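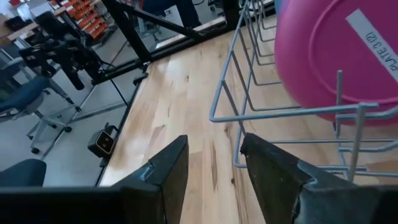 The Pink Plate Goes in First

6 min read

Ylva Boström washes up at six in the morning, before anyone else in the house is awake, and she'll tell you cheerfully that it's the best part of her day. She fills the sink, puts the radio on low, and works through whatever was left from the night before. Bowls, glasses, a saucepan or two, and then the plates, which go up on their edges in the wire rack one at a time.

I spent a morning with her in March because I wanted to write about dish racks. Yes, really! I've owned four in my adult life and disliked three of them, and I had started to suspect that other people had strong feelings too. They do. I asked readers to write in about theirs and got 537 replies, some of them running to several pages, one with a hand-drawn floor plan.

What comes through in those letters is how much people love a plain wire rack. It weighs next to nothing, you can lift it with one hand to wipe underneath, and the air gets at everything. Coated wire is kinder to china than bare metal, and it's quieter too (you notice this at six in the morning). The thing to look for is the height of the tines. Short ones let a dinner plate lean over until it's resting on its neighbor, and then neither of them dries along the edge where they touch. Tall tines hold a plate properly upright, rim clear, and the water just runs off the bottom.

Ylva's first rack was a Drenix, bought for her student apartment, and it lasted until the coating split at the corners and rust got in. Check the corners, she says, and check the feet. That's where they go. Her second was a big two-story Dikus with a cup rail and a cutlery basket and a tray that slid out to one side, and she gave it away inside a year. It held so much that she stopped putting anything in the cupboard.

Which brings me to the wood. A pale wooden worktop, with its knots and dark streaks running the length of the planks, is one of the loveliest things you can have in a kitchen, and plenty of people will warn you never to put a dish rack anywhere near it. I asked Melaniia Tkachuk about that. She runs the Tkachuk workshop with her brother and has been making and repairing wooden counters for longer than I've been writing for this magazine, and she was wonderfully unbothered.

"Wood gets wet, wood dries," she told me. "The trouble is when it gets wet and stays wet."

Her advice is simple enough. Oil the surface well when it's new, several thin coats with a full day between them, and after that whenever a drop of water stops beading and starts to soak in. In a busy kitchen that may be every month. Use a food-safe mineral oil, rub it along the grain, leave it overnight and buff off what's left in the morning. If you're draining anything wetter than a few rinsed plates, put a folded towel under the rack and hang the towel up afterward. Move the rack now and then so the same four spots aren't always taking the weight. Gray patches will come up with fine sandpaper and more oil, and she finds people are far too scared of the sandpaper.

She also likes a rack that stands on a frame, with a gap beneath the plates. Flat-bottomed trays are the ones that leave rings.

And then there's color, which I hadn't expected to care about! So many readers wrote about one bright plate. A yellow one from a camping set, a turquoise one that came free with something in the eighties, a green one the dog is allowed to lick. Magenta-pink plastic came up again and again. Plastic plates don't chip, they survive small children and patios, and on pale wood in a gray rack a hot pink one looks terrific. The oldest reader who wrote in, who is 84, still has hers for toast.

Plastic is slower to dry than china, by the way. China holds the heat of the washing water and helps itself along, while plastic cools right off and the drops sit there. So wash the plastic first, stand it at the back of the rack with a free slot on either side, and by the time you've finished the pans it has had a head start. Give the raised ring on the underside a quick wipe, where water likes to collect.

Ylva now has a secondhand Jullier that takes up very little counter and holds exactly one supper for her household. When it's full, somebody has to put things away. She leaves it out all day and has stopped apologizing for it to visitors.

I went home and ordered fresh mineral oil. My own rack is going to the other side of the sink this weekend, where the window is, and I'm going to find out if the plates dry any faster in the sun.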